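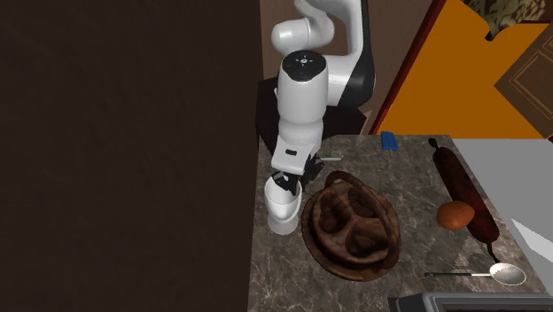
Faizal Latuheru told us in February that he had lived on the Hinis side of town for most of his life and never once thought of the creek as a place you could walk to. He came to our first Dretimgate cleanup mostly out of curiosity, he said, and he has been back for every one since!

That pretty much sums up how this stretch of the grant has gone, and we're so glad to have good news to share. The footpath from the Tanguy lot down to the old mill bridge is open again. All 840 feet of it! The brush was a lot thicker than we planned for (blackberry, mainly, plus a whole fence nobody had on a map), so the clearing ran over by 2 weeks, but we made up most of that when the gravel came early.

Planting is going well too. Rohani Yusof picked willow and red osier dogwood for the wet end, and both are leafing out nicely. The sedges are slower. We lost a patch to geese and will replant with netting this time.

Spending is close to plan. Gravel came in under the estimate and tool rental came in over, mostly the second brush cutter. Kamarul Wibisono is sending the full ledger separately, with receipts.

Still to do before the next report: 3 benches, the sign at the lot, and the drainage by the bridge, where water sits after a hard rain. Arif Sinaga has walked it with the county and we should have their answer on the culvert soon. If they say no, we would like to talk with you about moving a little of the sign money over.

Come walk it with us, any morning. The herons are usually there before eight.

Flurina Riedl
Trirkudo Creek Path Project

Contact us | © Trirkudo Creek Path Project | Back to top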